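Sorting your plastics at home - the quick way

Written in a rush before the March collection change, so sorry if bits are missing. Bereket Tamiru went through it and fixed the worst.

What you need: a box for bottles, a big bag for soft plastic, a damp cloth. A marker pen if more than one of you shares the kitchen.

Bottles first. Empty them properly. Quick swill with leftover washing-up water, no need for hot. Squash flat from the base up, then cap back on. Drorville used to want caps off - not any more, loose ones fall through the sorting belt. Labels can stay. Sleeves that cover the whole bottle come off, run a thumbnail down the perforated line.

Cooking oil bottles are a pain. Drop of washing-up liquid, bit of warm water, shake, leave for an hour. Still greasy? General rubbish, don't agonise.

Soft plastic next. Carrier bags, bread bags, crisp packets, the film off multipacks. Shake out crumbs and recepits. Scrunch test: crumple it in your fist, let go. Stays scrunched, probably foil-type, keep separate. Springs back, goes in the soft bag.

Clear bottles and plastic bags never go in together. Most common mistake by miles. Bags wrap round the machinery and the whole line stops.

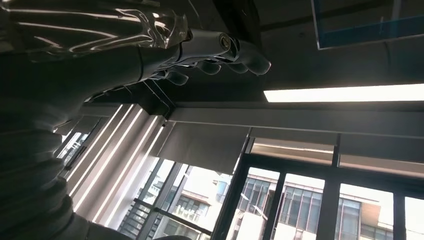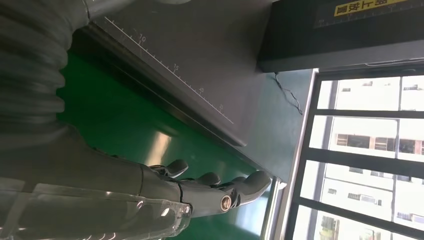
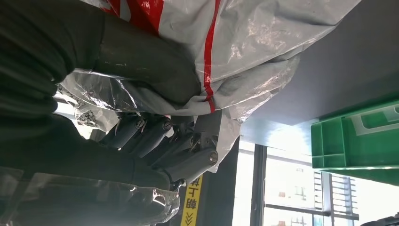

Totovness Household Notes - Issue 8 - page 3

Storing it. Bottles can go in a crate outside if it has a lid. Soft plastic must stay dry, so a hook on the back of a door is best. Stuff bags inside one bag until it's full, tie the handles, start again. Máté Fodor in Alvarado gets through 200 bread bags a year for his packed lunches and keeps the lot in one pillowcase - works fine.

Pots and trays. Rinse, stack same shapes together. Black trays still not taken, check the bottom of your collection sheet. Yoghurt lids: peel off, foil with foil.

Not wanted at all:
Cling film with food on it
Bubble-lined envelopes
Toothpaste tubes
Anything that held paint, glue or weedkiller

Drop-off. Bottle crate goes to the kerb by 7 a.m., soft plastic you take yourself. Kalumeo have the big cage by the side entrance, open till 6 p.m. Don't leave bags next to it when its full, they blow into the road. Take them home and try again next time.

Missed collection - fill in form 2517 on the council page, put the crate back out the next morning. Leave the lid on.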